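**Ticket 3444 – Label printer prints everything twice, second one blank**
Opened by: Eilidh Pringle, Hundenholm shop
Assigned to: Bernardo Teixeira
Priority: Medium (was High, was briefly "Please") 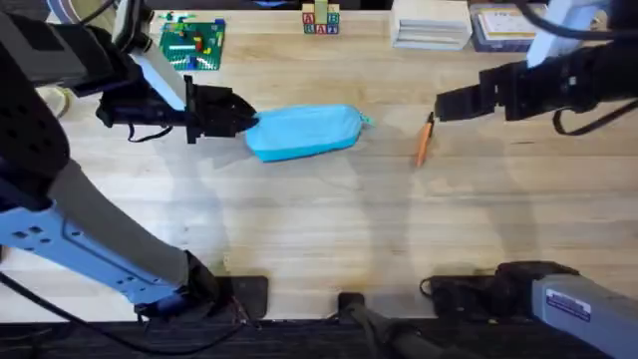

*Attachment 1: light blue pouch, on the table.*

**Eilidh, Wednesday 9:10**
Since the update, every product label comes out of the printer followed by a blank one. The item doesn't matter. It does it for the pouches, the aprons and the gift cards. Printer is the Venon on the packing counter, connected by USB to the old PC. I have turned it off and on. I have turned the PC off and on. I would have turned the shop off and on but we had a customer.

**Bernardo, 9:42**
Thanks. Please send:

- label size set in the driver
- label size set in the stock software
- label size according to a ruler

**Eilidh, 10:05**
Driver: 2 x 1 inch. Software: 2 x 1 inch. Ruler: 2 x 1 inch, including the little gap between labels if I'm generous.

**Bernardo, 10:11**
Please don't be generous. The gap is its own setting. What does the driver say under "Gap / Mark"?

**Eilidh, 10:20**
It says "Continuous." Should it?

**Bernardo, 10:24**
It should not. Continuous means the printer thinks it has one long strip of paper and no gaps to look for. The update probably put the driver back to defaults. Change it to "Labels with gaps," enter 0.12 in, click Apply, then hold the feed button until the light blinks twice and let go. It will spit out a few labels while it measures.

**Eilidh, 10:51**
It spat out 5 and stopped. Test page is perfect, one label, no blank. Then I printed a real one from the stock software and got the blank back. So the printer is fine with you and not with me.

**Bernardo, 11:15**
Progress, of a kind. The test page uses the driver's settings. The stock software keeps its own copy of them and doesn't care what the driver thinks. Go to Settings > Printing > Templates, open the one you use, and check the page count at the bottom.

**Eilidh, 11:31**
"Page 1 of 2." Page 2 is empty. There is nothing on it. I clicked on it several times in case.

**Bernardo, 11:38**
Who last edited the template?

**Eilidh, 11:40**
It says "epringle." I moved the price down a bit in July so it wouldn't sit on the barcode.

**Bernardo, 11:47**
And the bottom of the price box now hangs over the end of the label, so the software helpfully adds a second one to hold the rest of the box. There's no text in that part, hence blank. I suspect the old driver was trimming it and the new one isn't. Drag the box up until the count says "1 of 1."

**Eilidh, 12:16**
1 of 1. Printed ten, got ten. The price is touching the barcode again but the scanner doesn't seem to mind.

For the record, a roll is 600 labels and I had just put a new one in. I now have a stack of blank ones on the counter. Can they go back in?

**Bernardo, 12:22**
Not through the printer, please. Somebody at the Bredton shop tried it with tape and we still have ticket 879 open.

**Bernardo, 12:30**
Notes for whoever gets this next:

1. Driver update resets media type to Continuous. Set to gaps, recalibrate.
2. Check the template's page count even if step 1 looks like it worked.
3. Gouveia shop uses the same template – I've sent them the corrected copy.
4. Asked for the attachment field to be made optional. Was told to open a ticket, with an attachment.

Status: **Resolved**

**Eilidh, 3:48**
Reopening, sorry. Receipts are now coming out two inches wide.

Status: **Reopened**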